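We use cookies to remember your preferences. By continuing to browse, you agree to our use of cookies. Accept | Settings

The hardest 22 seconds in Gillton

Every player of the racing game Gillton remembers the first time they cleared Hovik Pass. Mine took most of a weekend, and I'd do it all again! The course throws you down a mountain road with two hairpins before the first checkpoint, and the clock gives you 22 seconds to get there. Miss it and you're back at the gate, engine growling, already plotting a better line.

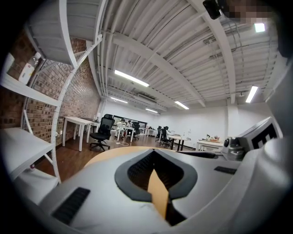

Curved tabletop edge, with a marker panel standing at right.

What makes Hovik so good is how much room it leaves for showing off. Brake early and you'll scrape through with a bronze ribbon. Drift both hairpins without touching the rail, though, and the game hands you the Wedo badge, a little blue wheel that sits next to your name in every online lobby. (I still grin when it pops up.)

The Wedo is worth 938 points toward your driver rank, more than anything else on the mountain courses. Take the light coupe, leave the boost alone until the second bend, and listen for the tires. When the squeal drops in pitch, straighten up and go.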